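Search articles, topics, back issues

The Small Bin, Considered

Reading time: 3 min

A desk bin is bought once and then ignored. It sits at the edge of a work surface, takes receipts and pencil shavings, and is emptied when it overflows. The molded plastic kind has changed little over the years, and most of what separates a good one from a poor one can be checked in a store without tools.

Start with the rim. A thin, cut edge flexes when the bin is lifted by one side, and it wears through liners. A rolled rim stiffens the mouth and gives a liner something to turn over. Run a finger around the full circuit. Any ridge left from the mold will catch on film.

Then the walls. A taper lets the bins nest for shipping, and it also narrows the footprint. Too much of it and the bin tips when something heavy is dropped against one wall. Rounded corners are easier to wipe out than square ones, and dust does not pack into them.

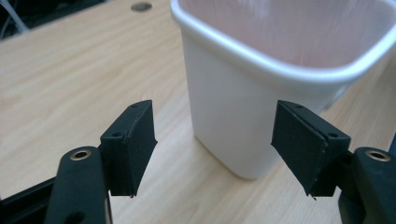
Fitting the liner

The usual fault is size. Liners are sold by volume, but fit depends on the distance around the mouth. Measure around the outside of the rim with a string. A bin that measures 90 cm around the rim takes a bag whose opening measures slightly more than that, so that the film can be folded over without being forced.

Ikent sells its small liners flat, in packs of 60. Amegashie sells a heavier roll of 272. The Hodwood catalog lists a carton of 1000, which suits an office and very few homes. For dry paper waste the thinnest film is adequate.

Open the bag fully before it goes in. A bag pushed down while still twisted traps air under it and rides up as soon as anything is dropped on top. Set the base seam against the floor of the bin, press out toward the corners, then fold the excess over the rim on all sides.
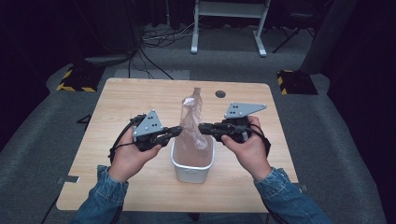 Clear bag, white bin, pale wood table.

Placement and cleaning

On a wooden top, lift the bin to move it. Grit caught under the base will mark a finish in one pass. Felt pads help, though they hold moisture if the bin is rinsed and put straight back - let the base dry upside down first.

Wash with dish soap and a soft cloth. Scouring powder dulls a glossy rim and leaves scratches that hold dirt. Wurner makes a plastic polish that restores some shine, but it does not remove stains. Coffee and ink should be wiped out the same day.

Comments (3)

tallgrass_d: String method works. I had been buying a size too large since December.

Pell44: Would have liked something on lids.

r.okfield: We use the Ikent ones at work. Fine for paper, they split on staples. Double them up or get the heavier roll.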